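Ticket 188: play kitchen, sink side
Status: open
Product: Rultano play kitchen, Ferri sink and faucet set
Opened 2022-04-17

Problem as reported: faucet base rocks when kids grab the lever. Sink basin lifts a hair at the front lip if something heavy gets dropped in the back. Also the food set never makes it back in the bins, half of it lives in the sink. That last one is not a product issue I know, but it's how we found the first two so leaving it in.

What we have: the unit with the speckled white counter, rounded shelf on the right end, coil burners on the left. Bought used, no manual, no hardware bag. Wood cabinet with the round holes. Serial sticker is gone or was never there, I looked inside the oven and on the back.

Tried so far:
- tightened the nut under the faucet by hand. Held for a day maybe
- tightened with pliers. Held longer, then back to rocking
- folded paper under the square base. Looked terrible, took it out
- emptied sink, pushed basin down at all four corners. Front left clicks, front right doesn't

Asked Vaston (where the Ferri parts ship from now) if there's a gasket. Their reply was a link to a full faucet kit, 80 dollars. Not doing that for a gasket.

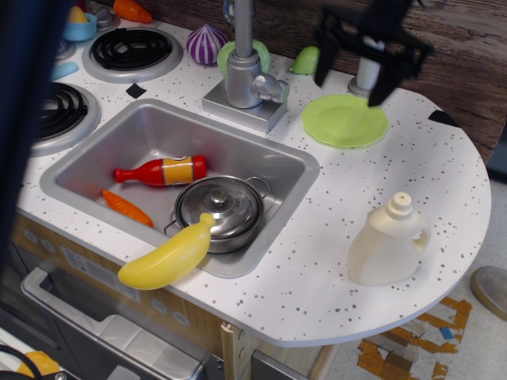 Anyway the lever. It sticks out to the right of the spout and that is what they pull on, every time, nobody pulls the spout. So all the force is sideways on one small base. If there's a shorter lever that fits I would take that over the gasket.

Questions for support:
Does the basin have clips or is it just dropped in? I can feel two tabs underneath on the left, nothing on the right. Missing or supposed to be like that?
Is the cutout the same size on the newer Rultano? If yes I can just get the newer basin.
What's the weight limit in the sink. We had the whole food bin dumped in there once and that's when the lip started lifting I think.

Support reply, pasted from email:
"Thank you for contacting us. The basin is held by 2 clips per side. Please confirm whether the right side clips are present. Clips can be ordered as a spare part. For the faucet, please check that the rubber washer is fitted ABOVE the counter, between the counter and the square base. If it was fitted below, the base will move."

OK so. Crawled under with a flashlight. Right side clips not there. Left side both there, one is cracked but holding. Washer is on the bottom side, right against the nut. So whoever had it before us put it together wrong or took it apart and guessed.

Moved washer to the top. Much better right away. Still a tiny bit of play when you really lean on the lever but a kid won't get it there. Probably.

Clips ordered, bag was cheap. Got a spare bag too bc the cracked one won't last.

While I was under there: one of the oven door screws was backed out, put it back in. Burner rings are fine, the knobs turn fine, no complaints on that side at all. The wood front wiped clean with just water.

Re the food. Gravamer set, most of it bought separate from the kitchen. Sorting question from the afternoon group was what goes where since the labels fell off the bins. My version:
Sink: nothing at end of day. I mean it. Bottle, carrot, pot, all out
Banana does NOT go on the sink edge, it ends up on the floor
Corn can stay in the light blue bowl, easier to find that way
Onion and the green ones from behind the faucet, veg bin
Pot keeps its lid on, goes on a burner
Plate and the cream jug can stay out on the right end, they're in nobody's way

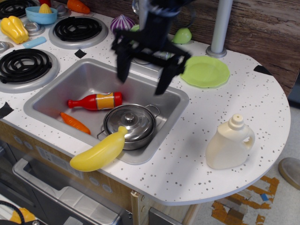 Log entry by Bernadette Greenberg
Assigned to: B. Greenberg / Priority: low

Update. Clips came. Wrong size. The bag says Ferri but they're for the deeper basin, the legs are too long and the basin sits proud on the right by a good bit. Wrote back to Vaston, they want the cutout measured. Measured it, 300 mm on the long side, inside edge to inside edge. Sent that plus the seller's old listing.

For now I put the two good-ish long clips on the right with a shim of cardboard. Holds. Don't pull on it please.

Faucet still solid since the washer got moved, so that half can be closed. Leaving the ticket open for clips only.

If anybody on the afternoon side finds a small silver clip in the food bins, tape it to the clipboard, dont toss it. Waiting on Vaston.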